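Home | Issues | Sections | Submit | About

4. Unpacking and Repacking of Small Household Goods

4.1 Materials

The study set out to learn how well ordinary packaging can be opened, emptied and closed again without being spoiled. Returns handling depends on this more than on the strength of the carton. A box that held up in transit but can't be folded shut again is thrown away, and the goods go back on the shelf in something else. Of the 1,458 items in the Saltard return log, the largest group by far was small goods in white cartons with a molded insert, so the work reported in this section was limited to that group.

Packs came from two suppliers, Gretach and Promby. Each was opened, emptied and closed again on the same work surface, and its condition was noted after every step. 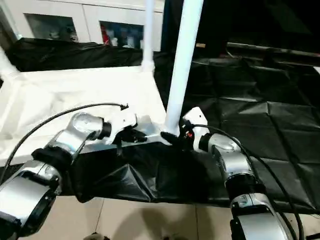

Surface and lighting were kept the same for all packs in the group. White goods on a white ground are hard to judge, and a crease in a carton wall is easily missed when the light is flat. The work was done on a white panel with a pale gray strip along its front edge, and the panel's own covering looks slightly creased, so marks on a pack were always checked against a dark background before being entered. Two uprights rise from the panel, one thick and one thin, and the packs were kept clear of both.

4.2 Inserts

We treated the insert as a part in its own right. Pálfi's term "seat" is used here for any recess that holds one piece in one position. A good seat lets go of the piece with a light pull and takes it back without the user having to look for the right angle. Threaded parts are harder than smooth ones in this respect — the ridges can drag on the wall of a pocket, and a ring that sits slightly crooked may hold the whole piece at a lean.

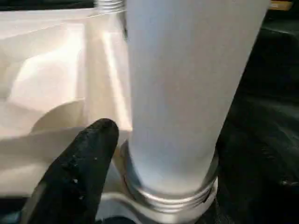
Figure 4. Frosted cylindrical container with a threaded metal ring at its lower end, beside the white molded tray. The container leans slightly.

A lean of this kind was scored as acceptable if the lid of the carton still closed flat. Of the 104 packs in the group, most met this test the first time they were closed. The rest needed the piece to be turned or pressed down, and in a few the tray itself had to be lifted out and set back in.

4.3 Cartons and paper parts

Tabs and flaps gave more trouble than the trays. Paperboard remembers its first fold, and a tab that has once been bent the wrong way will go that way again. We noted three kinds of damage: a split at the score line, a soft corner, and a tab that no longer holds in its slot.
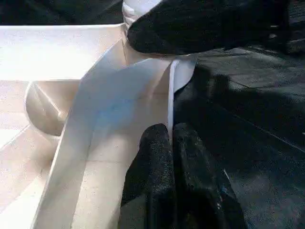 Split score lines were the most common of these and were found mainly on long, narrow parts, where the fold runs across the short side. Soft corners did little harm. A tab that would not stay in its slot was the only damage that led us to reject a carton outright, and we did so even when the rest of the box looked new. Cartons from Promby had deeper slots and did better here, though they took longer to open.

Related items
- Fold memory in light paperboard
- Pálfi seats and tray depth: a short note
- Return logs as a source for packaging studies

Comments (2)

Khrystyna-Mariia Bilyk
Were the score lines checked before the first opening? We see splits in unopened stock too, mostly in September when the new cartons arrive.

packroom_reader
Would like to see the same thing done with pulp trays. Ours shed dust into the threads.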